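Fruit on the Table
Gallery 7: Mevley Kitchen, Dunlow

The Mevley kitchen gallery has grown to 1,361 pictures, sorted by what was on the bench or table at the time. Gallery 7 is the fruit set. It has 27 pictures, most of them from June, when the heater was on and the bowls went from full to empty in a couple of days.

Strawberry and banana, with the grey round piece at the left. The banana is partly peeled. White tabletop, no cloth.
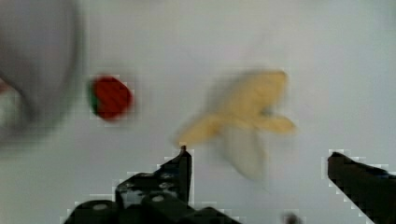 The fruit sets are kept in the order they were taken, so snacks and breakfasts are mixed together. Mandarins have their own page, Gallery 8, and anything cooked or stewed is under Desserts. Vegetables start at Gallery 12.

Strawberries turn up in other sets as well, mostly with yogurt or on toast. Those are filed under Breakfast, which has 81 pictures so far and is still being added to.

Larger copies can be requested through the Dunlow contact page. Please give the gallery number and a short note of what is in the picture, such as "strawberry and banana".

Back to all galleries
Next: Gallery 8, Mandarins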